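4. Untangling before you hang

The Zuteo hook strip comes with a leaflet that promises "tangle-free keys for life". We have had ours in the hall since October and would not go that far. It holds keys. The untangling is still your job, and it has to be done first.

4.1 Empty the key bowl on to a plain, light-coloured surface. A patterned cloth hides small rings.

4.2 Pull out anything that is loose already. Do not shake the rest. The leaflet suggests shaking, and all it did for us was tighten the knot.

4.3 Find the largest split ring and work from there. Hold it still and turn the smaller parts round it.

Note: Coiled springs are the worst offenders. A ring that slips between two loops has to be wound out along the coil, one turn at a time. Pulling it straight will stretch the spring, and a stretched spring does not go back.

4.4 Leave tags on until the rings are apart. You will want to know which bunch is which.

Caution: Do not prise split rings open with a fingernail. Dulell sell a ring opener for this (part 619). A blunt butter knife does the same thing — we could not tell the difference.

4.5 Hang one bunch per hook. The strip has 4 hooks and is said to take 3 bunches on each. Two on a hook is already a muddle. 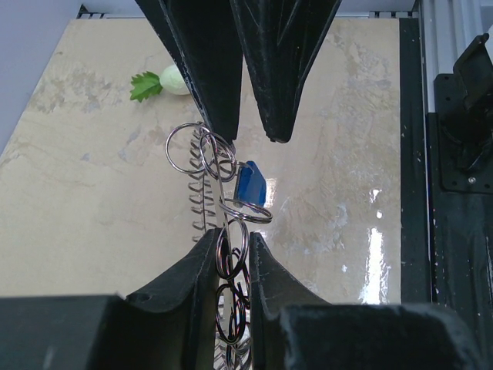 Grosden wrote to us that the spring should come off first, before the rings are touched, and that starting with the largest ring only drags everything else tighter. We tried it both ways and are not convinced, but if step 4.3 gets you nowhere after a few minutes, try it.

4.6 Throw out any ring that no longer closes flat.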